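Putting Up a Window Sign for Your Shop

If you've just taken on a little shop, as I did on Cliltside, you'll be itching to get your name on the glass! Vinyl lettering is a lovely way to do it (and far kinder to the purse than a painted fascia), and one patient person can manage it before opening time.

First, wash the glass with warm water and a drop of washing-up liquid, then go over it again, because whatever you missed will show through the letters for ever after. Dry it well, right into the corners.

Next, tape the whole sheet up, backing and all, and cross the road to look at it. I can't say this strongly enough – mine looked perfect from the pavement and dreadfully low from the bus stop, so up it went another 8 inches.

When you're happy, run a strip of masking tape along the top as a hinge, lift the sheet, peel off the backing and smooth everything down from the middle outwards with an old bank card. Take your time over the thin strokes. Then peel the top film away slowly, keeping it flat against the glass, and press down any letter that tries to come with it.

Leave it alone overnight before you clean the window again, and pop any leftover lettering somewhere flat for repairs.

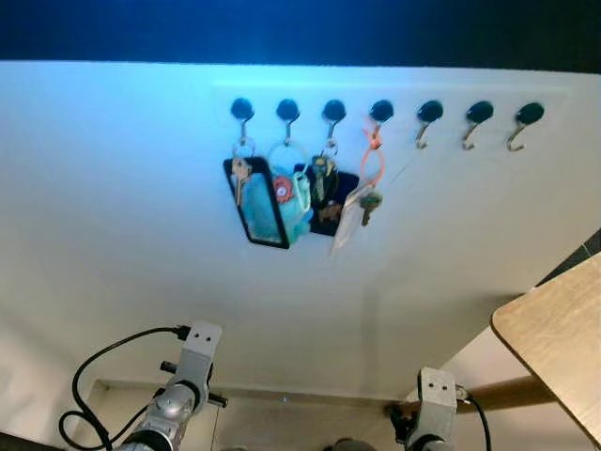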